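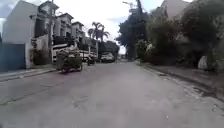

Street parking for a moving truck on an unmarked road

14 replies

marnden_hill
We're moving onto a residential street next month and I'm trying to plan where the truck goes. No lane markings, narrow sidewalk on the left with a raised curb, houses right up behind it. The road goes slightly uphill. Ours has a metal gate at the sidewalk and I don't want to block the neighbors. Curb or driveway?

boxtape6
Curb. Pull up on the house side, walk everything through the gate. Measure the gate opening first. We had a sofa that was 2 inches too wide and it went back on the truck.

quietgravel
Disagree. If the gate opens wide enough, back the truck in. Every extra yard you carry a washer is a yard you'll feel the next day.

boxtape6
Backing a rental over a raised curb next to a utility pole is how people lose their deposit.

quietgravel
There's a driveway cut at most gates. I've done it 3 times.

marnden_hill
The pole is the part that worries me. It's concrete and it stands on the sidewalk just in front of the house.

Mesum_dad
Then park past the pole and leave the ramp end clear. With the wide streets out there you can leave a truck at the curb and cars still get by. I'd worry more about finding a space. People leave vans on the street and they don't move for days.

marnden_hill
Yes, parking on the left is a problem. Do you put cones out the night before?

Mesum_dad
Check with the city. Where I am you need a permit for cones. I put our own two cars at the curb the night before and moved them when the truck came.

tallyho_rents
Meltivwood charged us 800 for the truck and two movers, and they wanted the parking sorted before they showed up. Ask your company what they expect. Ismail Moving told my sister they'd handle it and then didn't.

quietgravel
800 seems high for two movers.

tallyho_rents
It was a long drive.

boxtape6
Also chock the wheels if there's any slope. Even a little one. Turn the front wheels to the curb.

marnden_hill
Will do. I'm going over this afternoon to measure the gate and I'll post the width.

Share 3
Comments 14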